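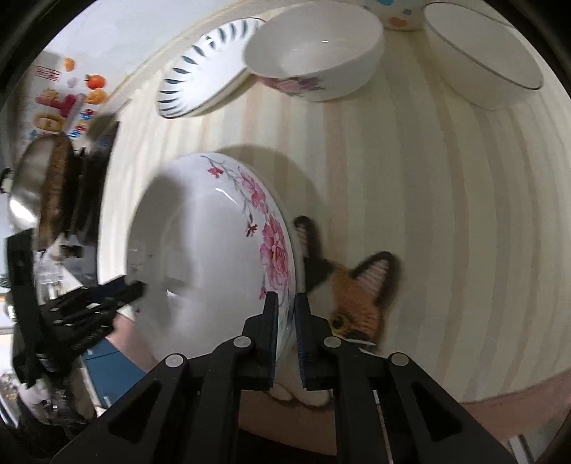
Odd Crockery and How to Live With It

Kitchen tips from Noreen Jatoi

Tuesday, April 4, 2023

Every household I've ever washed up in has owned at least three dinner sets, none of them whole. You start with a matching set of 12. Ten years on you have two of the bowls, a plate with leaves on it from who knows where, and something with roses that your aunt swears she only lent you. Buying a new set just adds a fourth colour to the argument. I've stopped fighting it and worked on the stacking instead.

Sort by shape, never by pattern. I know the florals want to sit together. They'll look darling in the cupboard and wobble like a card table at Christmas. A plate sits properly on a plate with the same curve underneath, and the pattern gets no say in the matter.

Plates at the bottom, bowls on top. Widest plate goes down first, then the next, then the bowls nested in order of size. If a bowl needs pushing to get it in, it doesn't belong in that stack. Two bowls that have been pushed together will stay together until one of them breaks. (If yours are already wedged, stand the bottom one in warm water, put something cold in the top one, wait a few minutes and twist. Don't use a butter knife. Ask me about the butter knife.)

Deep dishes get their own spot. The big deep one that's too shallow for soup and too deep for toast will tip anything you put on it. Mine lives alone on the lower shelf and is very grand about it.

Lay a cloth on the bench before you unload. A hard benchtop is where rims go to get chipped, usually by the person saying "careful" to someone else. An ordinary tablecloth does the job, stripes, cats, whatever you've got. Smooth it flat first, as a plate put down on a fold will find its way to the floor. And if it hangs over the front of the bench, keep the hem clear of drawers, belts and small children.

Keep the stack away from the cooktop. Fat travels. Anything sitting beside a wok overnight picks up a fine sticky film, and you won't notice until you're handing a plate to a guest. A lid helps, though it does nothing for the bit where you take the lid off to have a look.

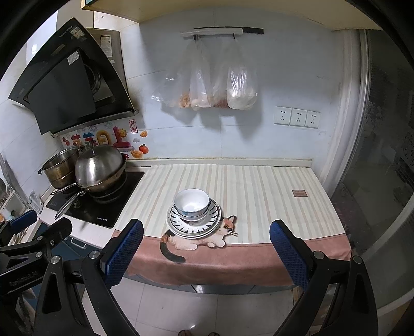 How high can I stack bowls on top of plates?
Stop at two bowls on a short pile of plates. Any taller and you'll be lifting the lot every time you want the bottom one, and sooner or later you'll do it one-handed.

Check the feet. Turn each plate over and run a finger around the unglazed ring underneath. If it's rough it will scratch the face of the plate below. Rub it gently with fine wet-and-dry paper and rinse it well, or slip a square of paper towel between the two. I do the paper towel, being lazy.

Painted flowers need a soft cloth. Some patterns sit over the glaze and some under it, and you find out which when the roses start going bald. If you can feel the pattern with a fingertip, keep it out of the dishwasher and away from the green scourer. Grey knife marks are another matter. Bicarb and a bit of water, rubbed on with a damp cloth, will shift most of them.

Have a cull in June. It's too cold to do anything outside anyway. Cracked things go. Chipped things can hold up a pot plant. My neighbour Didier returns my aunt's bowl every year and every year she sends it back with biscuits in it, so I've left that one off the list.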